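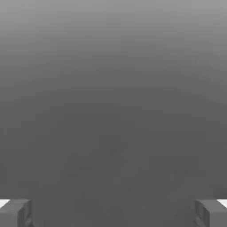 Gripper view, fingers apart, nothing held.

CELL TECH WANTED - Buller, Dradport site. Start March. One arm, one parallel gripper, plus the sim copy of the cell. You keep both set up and matching: finger zero, camera offsets, cube pick checks. 30 hours a week, 900 a week. Must be ok with re-teaching poses and writing up evry fault.

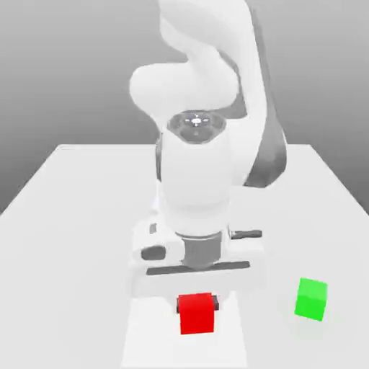
Do I need robot experience?
Some helps, but we train on finger swaps and calibraton.

Related jobs
Line fitter, Istidthorpe
Night tech, Upadhyay

We use cookies. Accept / Settings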